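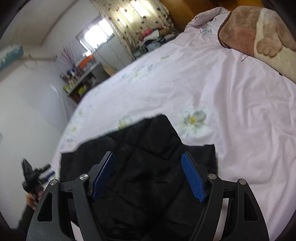

The handover takes longer than the journey, one nurse wrote to us after our March piece on short-contract posts, and the journey is a day and a half. Her complaint is a common one among nurses who take work at remote clinics. The travel is planned to the hour, while the transfer of patients from one nurse to the next is left to whatever time remains.

Dronditz is a typical posting. The clinic serves 2,101 residents spread along a single coast road, with the nearest hospital 380 kilometres to the south. Two nurses are on site at any time. They work six weeks on and four weeks off, and the changeover is staggered so that both never leave in the same week. A doctor flies in once a fortnight, weather permitting. Between visits, consultations are held by video link from the hospital.

Giton, the agency that fills the posts, asks for three years in an acute setting and a current certificate in emergency childbirth. It doesn't ask for experience of remote work. Most first-time applicants come from hospital wards, where a pharmacist, a laboratory and a porter are within reach. At Dronditz the nurse on duty dispenses from a locked cupboard, spins and packs the blood samples, and drives them to the airstrip.

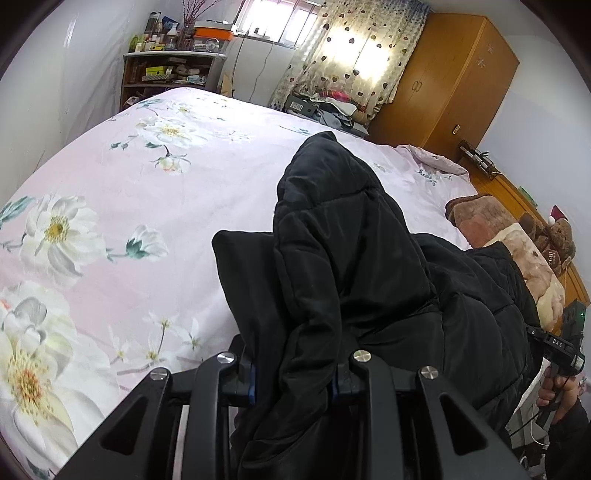 Photograph: Fernandes Picture Library

The written handover runs to 2 pages. The first lists patients under active care, with current doses and the date of the next review. The second covers the building: generator hours, oxygen cylinders, vaccine fridge readings and any fault reported but not yet repaired. Nurses who have worked several rotations tend to add a third page of their own, mostly on who can't get to the clinic without a lift and which house numbers don't match the map.

Freight is the other constraint. Coltetti, the air carrier, limits each passenger to one bag in the hold, and medical supplies take priority over personal luggage. Overweight bags go on the next flight with space, which in winter can mean a wait of nine days. Returning staff leave boots and heavy clothing in the clinic lodgings between rotations.

Pay is set by the regional health service and includes an isolation allowance of 300 a week – untaxed for the first year, taxed after that. Travel days are paid at half rate. The overlap between outgoing and incoming nurse is paid in full, but only for one shift of eight hours. A request to extend it to two shifts is with the health service, and the answer will apply to contracts starting in the autumn.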